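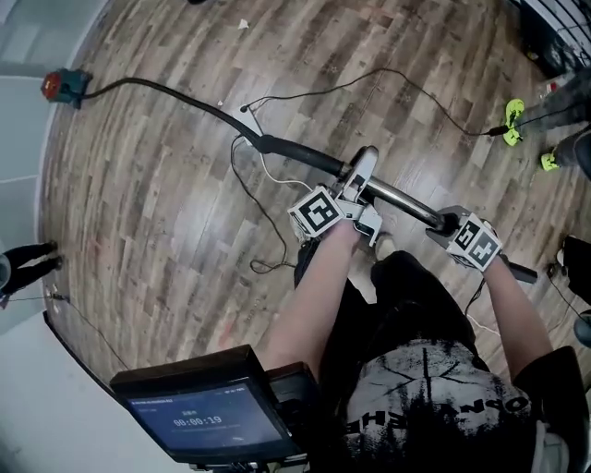 Reading time: 9 minutes

Chapter 4
Wages, Hours and the Price of Labour

When we buy a loaf of bread, we see the price on the shelf and we decide. When an employer hires a person, something similar happens, but the price is harder to see. It is spread over the hourly rate, the paid leave, the distance to the job, the behaviour of the supervisor and many other matters. In this chapter we study how this price is formed, and why two people who do nearly the same work may be paid quite differently.

We will use the word "labour" in the way economists use it. It means the time and effort which people offer in exchange for pay. It does not include the cooking you do at home, even if that cooking is tiring and takes your whole evening. Unpaid work has its own place in Chapter 9, and the reader who is mostly interested in households may go there first.

4.1 A town with two employers

Let us begin with the town of Nekgate. It has 1331 people of working age and two large employers. Cutton runs a cannery near the harbour. Arketti repairs and cleans railway carriages on the other side of the river. There are also shops, a school and some farms, but for the moment we leave them out.

In September the cannery needs more hands, as the fruit comes in all at once. Cutton raises its hourly rate and puts up a notice at the bus station. A number of carriage cleaners read this notice. Some of them cross the river and some stay. Those who stay have reasons which the wage alone does not show: they know the work already, they finish at four o'clock and can collect their children, or they simply dislike the smell of cooked peaches.

Arketti now has a decision to make. It can raise its own rate, it can offer something else, such as a shorter shift, or it can accept that fewer carriages will be cleaned that month. Each of these choices has a cost. Much of labour economics is the study of how such costs are compared, by firms on one side and by workers on the other.

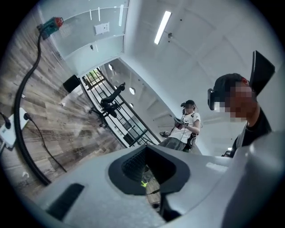

The supply of labour, then, is never only a count of people. The same 126 workers can supply very different amounts of labour, depending on how many hours each one is willing to give. A higher wage makes an hour of work more attractive. At the same time it makes a person richer, and a richer person may prefer to go home earlier. We call the first of these the substitution effect and the second the income effect. They pull in opposite directions, and it is not possible to say from theory alone which one is stronger. Students often find this point unsatisfying – I did also, when I first met it – but it is better to accept it early.

4.2 When the wage does not move

In the simple model, the wage goes up when workers are scarce and goes down when they are plentiful. In life it goes up rather easily and comes down with great difficulty. A worker whose pay is cut will remember it. He or she may work more slowly, or leave at the first chance, and the employer knows this.

Suppose that a third firm, Boutros, opens a furniture workshop in Nekgate and after one poor winter has too little work for its staff. The model tells us that Boutros will lower its wages until it can afford to keep everyone. More commonly the firm will keep the wage as it is and send a few people home. Economists call such a wage "sticky". We will return to this word many times, as it helps to explain why unemployment can last for years even when people are ready to work for less.

Before you go on to section 4.3, please look again at the demand curves in Chapter 3. The demand for labour is built in the same manner, with one difference. A firm does not want labour for its own sake. It wants the canned fruit, the clean carriage or the finished chair, and for this reason we say that its demand for labour is derived.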